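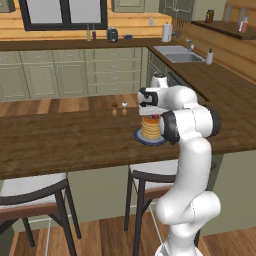

According to Csizmadia, the October checklist let too many stands open with the registration desk still unable to print badges, and she asked that desk and power be signed off before any exhibitor pass is released. The order below has been changed to match. Seppälä agreed by email and wants the customs folder moved up as well (see C).

# Pre-opening inspection, trade delegation pavilion, Hall 4

Inspector: Tùng Âu
Countersigned: Aisling Brennan
Walk-through: Friday, 7:15 a.m.

Status codes: OK, OPEN (fix before doors), NOTE (no action today).

## A. Registration desk

- [x] Delegate list loaded, 231 names. **OK**
- [x] Badge printers powered and test badge run on each. **OK**
- [ ] Spare ribbon at desk. **OPEN** — one roll left in the drawer, box is still at the forwarder's counter.
- [x] Walk-in form in both languages. **OK**
- [ ] Company names match the signed participation forms. **OPEN**. Wultel is entered twice, once under the parent company. Delete the second entry, keep the booth number from the first.

*Comment, Brennan:* The duplicate also shows up in the matchmaking schedule. Deleting it at the desk does not clear it there. Both have to be done.

## B. Stands and power

- [x] Floor plan on site is the current revision. **OK**
- [x] Aisle width checked at both ends and at the center crossing. **OK**
- [x] Extinguishers in date, tags facing out. **OK**
- [ ] Cable covers taped on all aisle crossings. **OPEN** at the Jillon stand, left side. Tape has lifted.
- [x] Load per stand within the amount ordered. **OK**
- [ ] Stand 1416, header sign fixed at all points. **OPEN**. Two of the clips are finger-tight only. Contractor called.
- [x] Emergency exit behind the meeting rooms clear. **OK** at time of check. Empty crates were there during build-up, so check again at noon.

*Comment, Pálfi:* 1416 is done, clips replaced. I would still like the sign looked at after the first day. The panel is heavier than the one on the drawing.

*Comment, Âu:* Seen and accepted. Status changed to NOTE.

## C. Customs and samples

- [x] Temporary import papers in one folder, at the organizer's office. **OK**
- [x] Serial numbers on the papers match the goods for Jillon and Vanum. **OK**
- [ ] Same check for Tu. **OPEN**. Goods arrived on a later truck and are not unpacked.
- [x] Samples for giving away listed apart from goods that go home. **OK**
- [ ] Return freight booked. **NOTE**. Confirmed for every exhibitor but Wultel, who plan to sell from the stand. They have been told the duty must be settled before the goods leave the hall.

*Comment, Seppälä:* Please keep the folder in the office. Last time it went to a stand for a signature and spent the afternoon there.

## D. Meeting rooms

- [x] 5 rooms unlocked, keys signed out to Brennan. **OK**
- [x] Schedule posted on each door. **OK**
- [ ] Interpreters assigned for every morning slot. **OPEN** — room 4 has no interpreter before 10:30.
- [x] Screens tested with a laptop from our side. **OK**
- [ ] Room temperature. **NOTE**. Rooms 2 and 3 are on one thermostat and run warm with the doors shut.

*Comment, Csizmadia:* I can move the Vanum meeting from room 4 to room 1 at 11:00. The buyer has accepted. That leaves the 9:30 slot, which I have canceled.

## E. Release

Exhibitor passes may be released when A and B show no OPEN items. C and D may carry OPEN items with a name against each.

- Ribbon: Âu
- Wultel duplicate, desk and schedule: Brennan
- Jillon cable cover: hall contractor, Âu to check
- Tu serial numbers: Seppälä
- Noon exit check: Pálfi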